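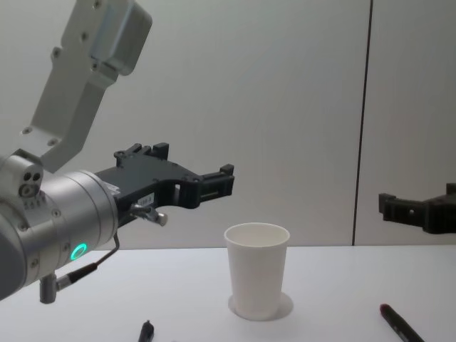 Work table, white top

Staltov calls this a "lifetime surface." We've sold tables long enough to distrust the word lifetime, so read the warranty: 12 months on the top, 3 on the leg hardware. Draw your own conclusions.

The brochure also says the top resists stains. Which stains? We wrote to ask in September and got the brochure back. Yaryna Tymoshchuk in our showroom left black coffee on a sample overnight and it wiped off. Red marker did not, at least with dish soap.
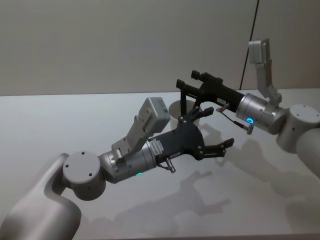
Assembly is listed as tool-free. You will want a hex key for the cross brace, and a second person when you flip it over. The Gemico table goes together faster and costs less, but it wobbles on carpet and we stopped carrying it.

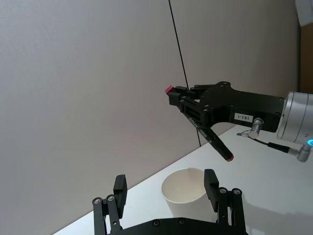 White paper cup on a white tabletop

Price is $491 with legs. We won't show you a higher number with a line through it. Delivery inside Zeltilside is included up to the front door; stairs are extra.

A customer, Nahuel Farías, asked whether the "pro" edge trim is worth paying for. We can't see what it does. The standard edge has held up on our own packing bench for roughly 6 years.

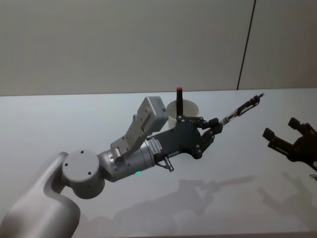 White top, seen from above

Returns: unassembled only, original carton. Staltov is strict about the carton. Price checked Apr 1, 2020.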